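**Pasness opens playtest fund for small games studios**

March 17, 2019 -- Games publisher Pasness has opened a fund to help small studios pay for playtesting before release. The fund will support six studios in its first round, and applications close at the end of April.

Each studio chosen will get 90 hours of testing at the Pasness office in Grurkau, plus a written report within 30 days of the last session. Studios keep all rights to their games and do not have to sign with Pasness afterwards.
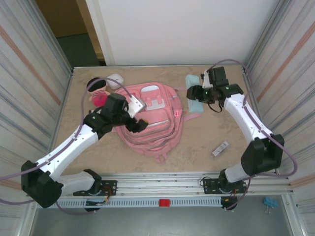

*A pink backpack and a small plush doll on a speckled tabletop.*

"Small teams often test with friends, and friends are polite," said Saadet Güler, head of publishing at Pasness. "We want them to hear from players who have never met them."

The company ran a trial last year with Skevumano, a puzzle game by Pui-shan Ng and Yi-chun Shek. The pair rewrote the opening level after the first week of sessions.

"Players kept missing the second door," said Ng. "We had looked at it for so long that we couldn't see the problem."

Games for PC, console and mobile can all be entered -- a playable build is required. Studios should also send a summary of no more than 1000 words. Entries will be read by Chun-yin Leung and Ngan-ling Kong of the Pasness testing team.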